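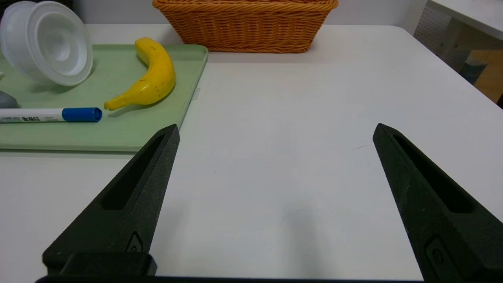 The small tablet gets another try

Small tablets were supposed to be finished by now. Phones grew until the gap between a phone and a seven-inch tablet was hardly worth paying for, and most of the big makers let their small models go years without an update. Dasex thinks there is still a market. The company plans to ship its first small tablet, the Irnmont, in April, at $295.

The Irnmont has an LCD screen, a plastic back, and a battery the owner can take out. It has no face recognition. The fingerprint reader is in the power button on the long edge, where a thumb falls when the tablet is held upright. There is one camera, on the front, and it is meant for video calls.

"People asked where the rear camera was," says Kadri Vaher, the product lead. "We looked at how much of the budget it took and put the money into the battery door."

The door is the part the company talks about most. It slides off with two catches and no screws, and the battery lifts out on a fabric tab. A spare will cost $15. Vaher says the first three versions of the catch opened in a bag, and the fourth was so stiff that testers used a butter knife on it. The one going into production is the sixth.
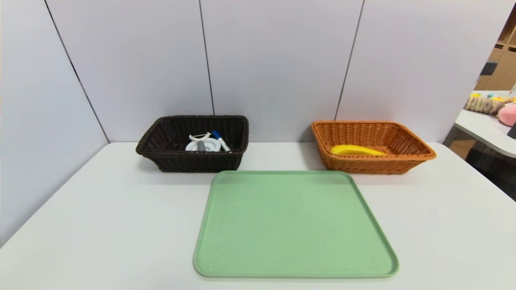 A white peeler in a wicker basket on a white tabletop.

What it's like to use

I spent two weeks with a preproduction unit. It weighs 383 grams with the battery in, which is more than I wanted for reading in bed and fine everywhere else. The screen is sharp enough for comics and bright enough for a kitchen with the lights on. Outside at noon I had to look for shade.

Speed is average. Web pages open without much waiting, video plays smoothly, and large PDF files take a second or two to redraw when you zoom. Switching between a recipe and a music app sometimes made the recipe reload and jump back to the top. Dasex says this will be fixed before launch. It was still happening on the last software build I received.

Battery life was good. I read and browsed for most of a weekend on one charge, then swapped in the spare. The swap does shut the tablet down, and starting up again takes nearly a minute. Pranab Biswas, who runs the hardware team, wanted a small backup cell that would keep the memory alive while the main battery was out. It was dropped for cost.

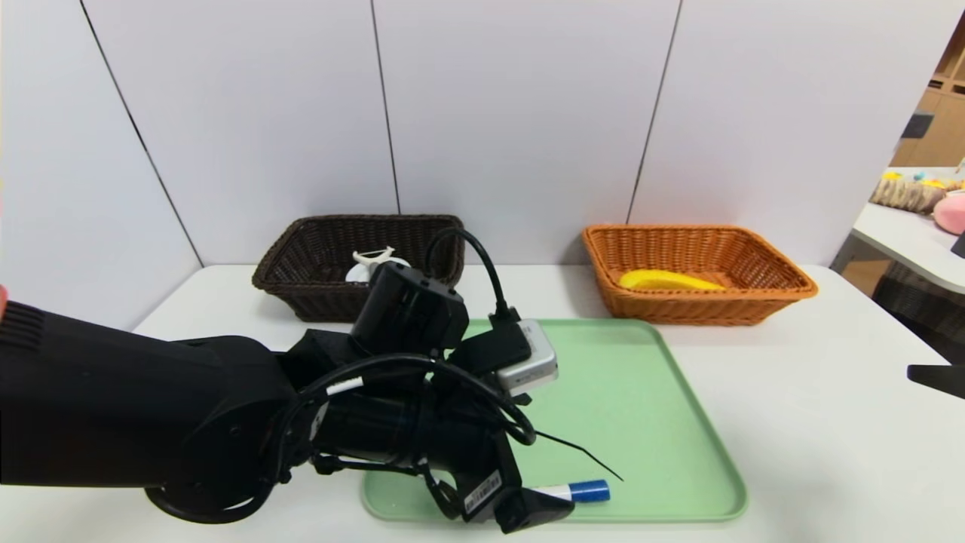

He still brings it up. A second version, if there is one, would have it, and he has kept the space for it on the circuit board, next to the headphone jack. Yes, there is a headphone jack.

The software is close to plain Android, with one addition called Birkach. It's a reading mode that turns off notifications, warms the screen, and sets a fixed text size across every app that allows it. Pushpa Kaushik wrote most of it. I left it on all day, apart from in the two banking apps I use, both of which ignored it.

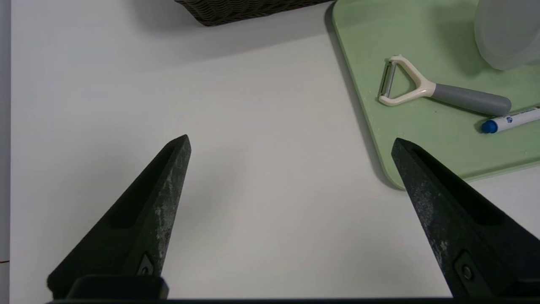 The tablet comes in gray, green, and matte black, and the choice matters more than it does on most devices, as very few cases will be made for it. The gray hides fingerprints best. Black is the one I would skip. Matte black picks up pale specks and smudges that stand out from across a table, the way they do on the dark gripper finger in the photo, and on my unit a damp cloth moved them around more than it took them off. Green falls somewhere in the middle.

Who is selling it

Dasex has ordered 3000 units for the first run. That is tiny, and it shapes everything else. Carriers aren't involved, and there is no cellular model. Sales will go through the company's own site and one retail partner, Sukprasert, which will also handle warranty returns.

Yannick Bouvier, the buyer at Sukprasert, expects most of the stock to go to people replacing an old small tablet they already own. He would like a lower price for schools. Dasex hasn't agreed to one.

Updates are promised for five years. Aarti Kanaujia, who looks after support, says spare batteries and doors will stay on sale for at least as long.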